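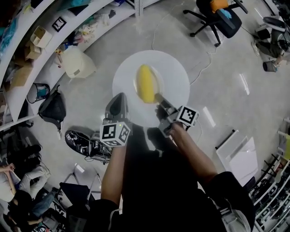 3. Dados e método

3.1 Base de anúncios

A base reúne 719 anúncios de arrendamento de escritórios em Geltville, recolhidos entre fevereiro e junho nos portais de duas mediadoras e no boletim da Hudec. Cada registo tem renda pedida por metro quadrado, área, piso, ano de construção, última remodelação (quando declarada), tipo de uso autorizado. Duplicados eliminados por morada + piso + área. Sobram 663 observações depois da limpeza; as restantes caíram por falta de renda (o clássico "sob consulta") ou por área incoerente com a planta depositada.

Nota sobre a renda pedida: não é a renda contratada. Sabemos. Os descontos e períodos de carência em Geltville não são públicos e a Hudec só os divulga agregados por zona, o que não serve para um modelo ao nível da fração. Usamos portanto a renda pedida, com a ressalva habitual de que nos edifícios mais caros a diferença entre pedida e contratada tende a ser maior. O sinal do enviesamento é conhecido, a dimensão não.

Zonas: centro, margem norte, Wendon. O centro é o núcleo financeiro, edifícios altos, poucos proprietários. A margem norte mistura escritórios dos anos oitenta com conversões recentes. Wendon era zona industrial ligeira e é onde aparece quase toda a oferta de uso misto, ou seja, frações licenciadas ao mesmo tempo para escritório, oficina e laboratório. Os limites seguem o plano diretor, com um ajuste: duas ruas a sul da linha férrea passaram para Wendon, porque os anúncios as tratam assim e os inquilinos também.

3.2 Classificação dos espaços

Classificámos cada fração em três classes, A, B e C, pelos critérios da Hudec (acabamentos, climatização, elevadores, certificação energética). Problema: os critérios foram pensados para torres de escritórios e penalizam as frações de uso misto, que têm pé-direito alto e boa carga de piso mas acabamentos fracos. Uma fração em Wendon com piso técnico e ventilação reforçada fica em classe C só por não ter teto falso. Para evitar isto acrescentámos uma variável binária de uso misto e deixámos a classe como está. A alternativa era reclassificar à mão, testámos numa subamostra e os avaliadores discordavam demasiado entre si.

A ocupação típica das frações de uso misto (Figura 1) não é muito exigente em acabamentos. Estantes metálicas, painéis perfurados na parede, material guardado à vista. O que os inquilinos pedem, segundo as fichas de visita do programa Illus, é acesso de carga, corrente trifásica e prazo de contrato curto. A vista e o átrio quase não aparecem nas fichas, ao contrário do que acontece no centro, onde são das primeiras coisas referidas.

Figura 1. Interior de um espaço de trabalho com estante metálica branca e painel perfurado castanho.

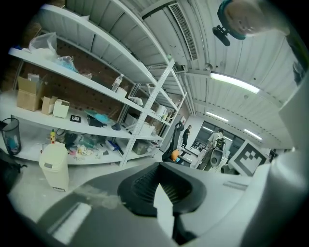
3.3 Especificação

Modelo hedónico semi-logarítmico, estimado por mínimos quadrados com erros agrupados por edifício. Variável dependente: logaritmo da renda pedida por metro quadrado. Do lado direito: logaritmo da área, piso (linear e quadrático), idade do edifício, remodelação declarada, classe, zona, uso misto, e a interação uso misto × Wendon. Efeitos fixos de mês de publicação.

O termo quadrático do piso merece uma palavra. No centro, o prémio de altura não é linear: os últimos pisos das torres puxam muito a média e os pisos intermédios distinguem-se pouco entre si. Experimentámos também uma variável para os 3 pisos superiores de cada edifício, com resultados parecidos e interpretação mais fácil, mas perde sentido nos edifícios baixos de Wendon, em que os 3 pisos superiores são o edifício todo. Ficou o quadrático.

A idade entra em anos desde a construção e não desde a remodelação. Cerca de metade dos anunciantes não declara a remodelação e a ausência de declaração não quer dizer ausência de obra. A variável "remodelação declarada" deve ser lida como informação que o senhorio quis dar e nada mais.

Edifícios com uma só observação foram mantidos. Retirá-los altera pouco os coeficientes de zona mas reduz muito a amostra de Wendon, que já é a mais fina das três.

3.4 Verificações de robustez

Correram-se 8 variantes do modelo. Em resumo:

Sem os anúncios da Hudec, para ver se a fonte pesa. Pesa pouco, o coeficiente do centro desce ligeiramente.

Com a zona substituída pela distância à estação central. Ajuste pior, sinais iguais.

Sem frações muito pequenas, que em Wendon são muitas vezes antigos gabinetes de armazém anunciados como escritório autónomo.

Com a classe Hudec agregada em duas categorias (A contra o resto).

Só com edifícios posteriores a 1990.

Com regressão quantílica na mediana, para reduzir a influência das torres.

Com ponderação pela área, que aproxima o resultado da renda média por metro quadrado publicada nos boletins.

Sem a interação uso misto × Wendon. É a única variante em que o coeficiente de uso misto muda de sinal, o que confirma que o efeito é local e que fora de Wendon há poucas observações para o estimar. Os valores para a margem norte devem portanto ser lidos com muita cautela.

Não se corrigiu a autocorrelação espacial. Calculámos o índice de Moran sobre os resíduos e há alguma dependência no centro, entre torres do mesmo quarteirão; os erros agrupados por edifício não a captam. Um modelo com desfasamento espacial fica para trabalho posteror.

3.5 Limitações dos dados

Além da renda pedida, já referida, há duas. Primeiro, a cobertura dos portais é desigual: os proprietários institucionais do centro colocam parte da oferta fora do mercado aberto e essas frações são provavelmente as mais caras. Segundo, as despesas de condomínio umas vezes estão incluídas e outras não. Onde o anúncio era explícito subtraímos; onde não era, assumimos renda sem despesas, que é a pratica mais comum em Geltville. Nos anúncios de Wendon a dúvida é mais frequente, e o preço relativo da zona pode estar algo sobrestimado por esta via.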